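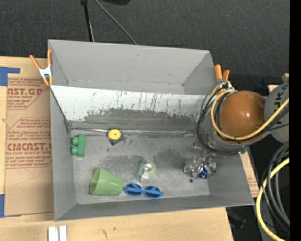 Ravby Tenants' Association, shared rooms meeting, 18th August

Present: Ingvild Viklund (chair), Marietjie Shezi, Koen Vandenberghe, Alvar Tveit, and me, Naima Soliman, with the pen again. Started at 1745, once Alvar had found the key to the upstairs room and we'd all agreed it was far too warm to close the door behind us.

1. Last minutes

Read and passed. Koen wanted it corrected that he offered to look at the bike pump, he didn't promise to fix it. Corrected! He has since looked at it.

2. Lost things and the gray bin

This took up most of the evening, so bear with me. Marietjie brought up the state of the lost things in general. There's the gray bin, there's the shelf by the laundry door, and there's a paper bag on the coat hooks that keeps getting fuller (I looked inside, it's mostly gloves, in August).

We started with the bin. Ingvild said the little tape measure with the yellow face should go straight into the tool drawer and stay there until someone asks for it, and we all said yes to that right away. Alvar thought the blue sunglasses might belong to the couple on the second floor who moved in over the spring. He'll knock and ask. If they aren't theirs they go on the shelf where people can see them, because who digs around in a bin for sunglasses?

The green plastic cup goes back to the kitchen. Koen asked if it was one of ours from the summer party and I really couldn't say, but a cup is a cup and we're always short. Marietjie will wash it first.

The building block goes to the playroom. There was a bit of back and forth over whether the playroom even has that kind, and Marietjie said there's a whole crate of them under the window and one more green one will not hurt anybody. Fine by me.

The clear container with the green and white markings: we didn't settle this one. Ingvild would like whoever left it to come and get it. I'll put it in the notice.

Then the metal ring. Koen says it's off a curtain rail, Alvar says it's a key ring, and they went on like that for quite a while until Ingvild moved us along. It goes in the tool drawer with the tape measure and they can continue there.

Decided: things are kept until the December meeting, and after that anything without an owner goes to the swap table. Marietjie wanted three weeks and Koen wanted a year, so this felt fair. Keys, phones and wallets go to Ingvild the same day, as before.

3. The bin itself

I'd written this as part of item 2 but it turned into its own discussion. The white sloped panel is really scratched up now, with chips all down it and that big dark scuffed patch along the bottom, and the floor of the bin has smudges on it too. I asked if we should just buy a new one. Ingvild found one from Clurkent for 27, which didn't seem bad, but Alvar feels a bin for lost things doesn't need to be pretty and I have to admit he has a point. We'll try a good scrub first. Koen has some paste he swears by.

Marietjie suggested using the back compartment for small stuff so it doesn't slide around with everything else. Yes please! She'll make a label.

4. Laundry sign-up

The sheet for the big machine is full by Monday every week and then half the slots aren't used. Koen proposed that if you're more than fifteen minutes late, the slot's up for grabs. Agreed by everyone except Alvar, who is always late. He did say it with a smile. Slots can be booked up to 6 days ahead, no longer.

5. Fall swap day

Vivbridge will lend us folding tables again, and we asked for 5. Marietjie is writing to them. Feyisa from the café downstairs has offered to keep coffee going through the afternoon if we bring the milk, which was very kind and got an actual round of applause. Date still open, Ingvild to check the room calendar.

6. Anything else

The hallway light outside the bike room is flickering again. Alvar to report it.

Koen asked if the meetings could start later. We'll take it up next time.

To do

Naima: notice for the board, with the container on it
Marietjie: wash cup, block to playroom, label, letter to Vivbridge
Koen: scrub bin
Alvar: ask about the sunglasses, report the light
Ingvild: tool drawer, swap day date

Minutes by Naima. Corrections to me or on a note under my door, please, I never see the ones left in the laundry room.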